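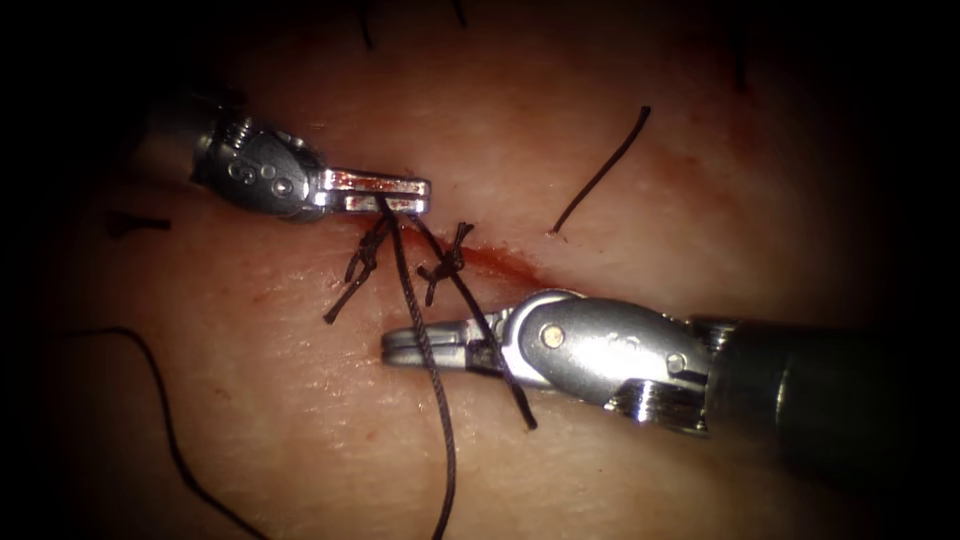

Los nudos se me aflojan al cerrar una incisión larga en tejido

Publicado en febrero por puntosuelto · Comunidad de ayuda Grajales, sección Prácticas de sutura

Utilizamos cookies propias y de terceros para mejorar su experiencia. Si continúa navegando, entendemos que acepta su uso. Aceptar | Configurar

Buenas. Estoy en el módulo de sutura con instrumentos del centro Flenurside y llevo dos semanas atascado con lo mismo. Practico puntos sueltos con hilo negro trenzado y aguja curva sobre una pieza de tejido con una incisión en diagonal. El primer lazo me queda bien, los bordes se juntan, pero cuando voy a por el segundo el primero ya ha cedido y el nudo queda flotando. En el punto siguiente, para compensar, tiro más fuerte y entonces rasgo el borde.

También me pasa que el cabo corto se me escapa del lazo antes de cerrarlo, y tengo que empezar otra vez. En la última sesión hice ocho puntos y solo di por buenos tres. Me dicen que haga 100 nudos más y ya saldrá, pero si los hago mal prefiero saber antes qué corregir. ¿Cuánto cabo dejáis? ¿De dónde agarráis el hilo? Gracias.

portaagujas_zurdo

Lo del primer lazo que cede tiene arreglo fácil: dale doble vuelta (nudo de cirujano). El rozamiento de las dos vueltas aguanta mientras preparas el segundo lazo. Después, lazos sencillos, cada uno en sentido contrario al anterior. Si haces dos seguidos en el mismo sentido te sale un nudo corredizo, y eso explicaría que se te quede flotando.

Con el cabo corto, deja un par de centímetros. Menos que eso se sale, y bastante más estorba, porque al tirar de él para sacarlo por el lazo arrastras un bucle que se engancha en todas partes. Agárralo por el extremo mismo. Si lo coges por la mitad, el trozo que sobra se dobla y no pasa limpio.

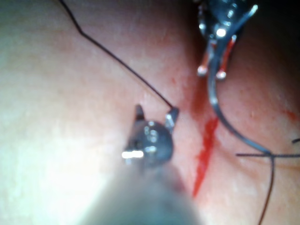
El hilo, cogido por el extremo; a la derecha, la aguja curva.

Mira también dónde dejas la aguja mientras anudas. Tiene que estar a la vista y sin apoyar la punta en el tejido. A mí me costó quitarme la costumbre de soltarla y luego buscarla tirando del hilo, y con cada tirón movía el punto que acababa de dar.

Sobre la tensión: los bordes tienen que tocarse y nada más. Si el tejido se pone blanco o se frunce alrededor del nudo, te has pasado. Tira de los dos cabos a la vez, en direcciones opuestas, perpendicular a la incisión y lo más plano que puedas. Si tiras hacia arriba levantas el nudo y desgarras el orificio de entrada.

lazo_y_medio

De acuerdo con casi todo. Añado un par de cosas.

No aprietes el hilo con las mordazas en la parte que va a quedar dentro del nudo. El trenzado se deshilacha y el monofilamento se marca y luego se parte por ahí. El extremo que vas a cortar lo puedes coger sin problema.

En una incisión larga yo no empiezo por una punta. Doy el primer punto en el centro, luego uno en la mitad de cada lado, y voy rellenando. Así el borde no se desplaza y cada nudo soporta menos tensión. Si empiezas por un extremo, al llegar al otro es normal que te sobre tejido de un lado.

Y revisa la distancia al borde: la misma a la entrada y a la salida. En el cuaderno de prácticas de Pravside viene una plantilla con las marcas para dibujarlas antes.

mar_tes

A mí me pasaba igual y era el hilo, que estaba viejo. Prueba con otro rollo.

Temas relacionados

Cómo cargar la aguja curva sin que gire
Monofilamento o trenzado para empezar
Punto continuo: el último nudo no me cierra
Material de prácticas en Skasosdale, ¿merece la pena?
Cuánto cabo cortar después del último lazo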